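Drornthorpe, 04/08/2022. Rain on the roof lights again.

Run 400 and I still hadn't eaten. The method was simple enough to fit on the back of a parts receipt – learn the fold from the pinch, forget the outline. Zakharchenko, the old way, looked at the whole garment first, drew a neat border round it and planned from there. Lovely on a tea towel. Give it a football kit straight out of a bag and it sulked.

Mine looked at the first pinch. Where the cloth gathers, how it hangs off the fingers. 1,145 demonstrations in the training set, most of them done by me, at night, with cold hands and the radio on low. Plallov was paying till October. After that, nothing.

So. Red kit on the grey cushion. Start.

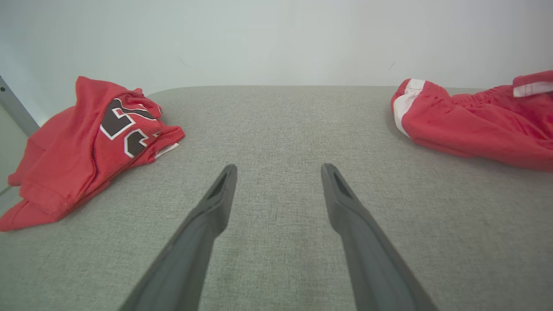
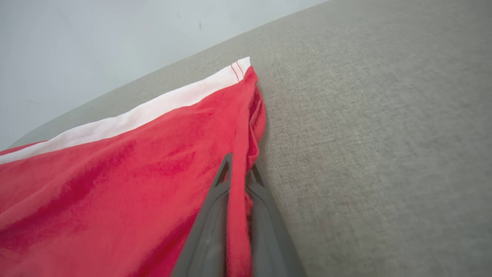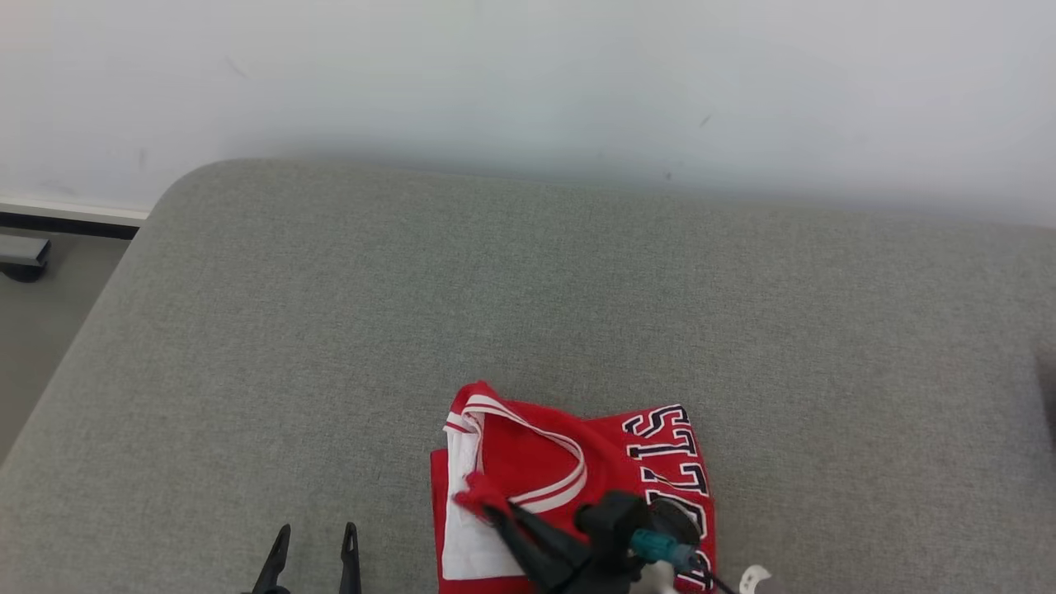
The wrist view stops at a hand's width of cloth, so how would it know which end was the collar? Zelier wanted that answered before anything else, down the phone, no hello.

"It doesn't," I said. "It knows what a collar feels like to the policy."

"Policies don't feel."

"You know what I mean. The head camera gives it the rest."

Silence on the line. Typing. I walked up and down by the bench with the phone against my shoulder and read the log aloud, badly, skipping the bits I didn't like. Garment held out of training. 24 trials per item, same start rules for both methods, no hand resets unless something went on the floor. Then the bit I did like.

"Say that again."

"Five failures. Out of 24."

"And the old method?"

"Eleven." I'd rehearsed saying it calmly and it came out in a squeak.

More typing. Zelier wanted the failures, all of them, not a summary. Fair. I had them in a folder called BAD, and four were the same mistake – two layers pinched when it thought it had one. The fith I couldn't explain. I'd watched it until my eyes stung. Good pinch, good lift, then a stop in mid air, as if it had remembered something.

"Put it in the paper," Zelier said.

"The one I can't explain?"

"Especially that. What's next on the list?"

I looked at the list. Socks. I said I'd ring back, and went to find some chips.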